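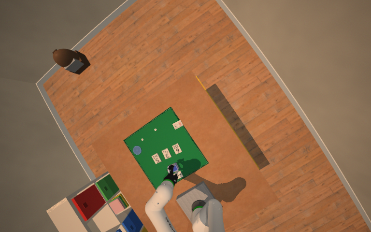
Teleoperated demos: picking up playing cards with a multi-finger hand in simulation

Posted by prukik_bench in Teaching by Demonstration
Mon 31 October

I'm recording demonstrations for a card dealing task in simulation. White arm, black multi-finger hand, cards and a small stack on a green mat. I drive the hand with a tracking glove and the wrist with a handheld controller. Recording runs at the same rate as the control loop.

The task is to take the top card from the stack, move it to the row of face-up cards and release it without disturbing the others. Out of 98 recorded attempts I would call very few clean. Three things go wrong:

The fingers come down around the stack and the whole stack slides across the mat.
When I do get hold of a card, I get two or more.
On release the card sticks to the thumb for several frames and lands rotated.

I have lowered the stiffness on the finger joints and it made little difference. I view the workspace from a fixed camera above and behind the arm, on an ordinary monitor. Policies trained on the kept demos hover over the stack and close on nothing, and I assume that comes from the data.

Is this a contact model problem, a glove mapping problem, or am I just bad at it? I would prefer not to script the grasp, as the point is to learn it from a person.

Yến Vương
Probably the first two. I would take them in this order.

Check the collision shapes before touching the glove. A playing card is very thin, and many simulators handle thin bodies badly at the default settings. Turn on the contact display and look at one card resting on another. If the contact points flicker, the stack is never at rest and no amount of practice will help. Make the collision box thicker than the visual card, reduce the time step, and raise the number of solver iterations. On our Zistach setup I went from 4 solver iterations to a much higher count before the stack stayed put.

Next, friction. You need at least three separate values: finger to card, card to card, card to mat. If you have one global value, the top card grips the card below as hard as your finger grips the top card, and you will pick up two every time. Set card to card low and finger to card high. Card to mat should be high enough that the bottom card does not travel.

Then the motion. You describe the fingers coming down around the stack. People do not usually deal that way. They push the top card off with the thumb until one edge hangs over, then pinch the edge. Your demonstrations should do the same - press lightly with one fingertip, slide the card toward the near side of the mat, pinch the overhang with thumb and index. Keep the other fingers out of the way. If the glove mapping couples the last two fingers, lock them open in software while recording.

Thumb mapping is the usual weak point. Gloves report joint angles, and copying those angles to a robot thumb with different link lengths puts the tip in the wrong place. Map fingertip positions relative to the palm and solve for the joints. Recalibrate at the start of each session with a pinch pose against every finger.

On release, open the thumb first and lift the wrist only after the card has no finger contact. You can log contact and reject any demo where the wrist rises before that.

Regarding the hovering policy: check for pauses. Operators stop above the object to line up, and the policy learns the stop very well. Trim frames where neither the wrist nor the fingers move, or add a short history to the input so it can tell that it has already waited.

dikard_user6
Just use a suction gripper. Cards are flat. We did this in July and it took an afternoon.

prukik_bench
The hand is fixed for this project, so no suction.

Contact display showed constant flicker between cards, as Yến Vương expected. Thicker collision boxes and a smaller step stopped it. With separate friction values I now get single cards on most attempts. Still working on the thumb mapping.

đồng_lab
One addition on the camera. A single fixed view gives you poor height cues, and you end up pressing into the stack. Add a second view at mat level in a corner of the monitor, or draw a line from each fingertip straight down to the surface. I use the line. Leave it out of the recorded images, or the policy will depend on it.

Also keep the failed attempts in a separate folder. Recoveries after a slip are useful later, provided they are labeled.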